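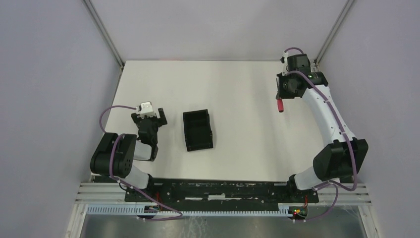
Stendside cell, two-arm bench. 4/8/21

Cable check and re-home after the fault on the right arm. D. Jarman, with R. Voyle on the laptop for the second half.

Fault was the same as the two in March: right arm drops out on joint 4, always with the arm stretched toward the back of the table, never when folded. Log shows 8 dropouts since the last service. Counter on the right arm reads 2,185 cycles, left arm 1,068. The left has never faulted.

Power off at the wall, waited for the drives to bleed down, then opened the elbow cover. Connector was seated but the latch tab was not fully home. Pulled it, looked at the pins under the lamp, nothing bent. Cleaned and reseated until it clicked. Purple cable had been tied too short between the wrist and the elbow, so it was pulling on the plug at full reach. Cut the two ties and gave it more slack over the elbow, then retied further down the link. It still has to bow out under the big cover at the base. Keep it that way, don't tidy it.

Left arm: only looked it over. Loop that hangs below the front of the table is low but clear of the rack. Left it alone. Cover has slid toward the table a little and wants its strap redone next time.

Rack: brushed the teeth end to end with a dry brush. No oil. Somebody oiled it once and it held every bit of grit in the room.

Re-home went fine on the left. Right needed two tries — the first time the offset file was the old one. Rhydian found it in the Keltix folder, renamed it so it can't load by mistake, and copied the good one across from the Probert backup.

Test position with the black tray left of middle, left arm folded, right arm out with the red-handled tool. Tray stays empty for this, we only care about the reach. Ran the long reach by itself first at quarter speed, then at half. No dropout in nearly 1,000 moves, but I would like a full day before I call it fixed.

Scuffs on the front beam are old. Not chasing them.

To do:
Order spare elbow connector from Voken, two if the price is the same.
Redo strap on left cover.
Mark the cable at the tie points with paint pen so we can see if it creeps.
Rhydian to put the new offset date in the startup log.
Check joint 4 temperature after an hour at full speed. Did not get to it today, the laptop battery was going and the charger is in the other building.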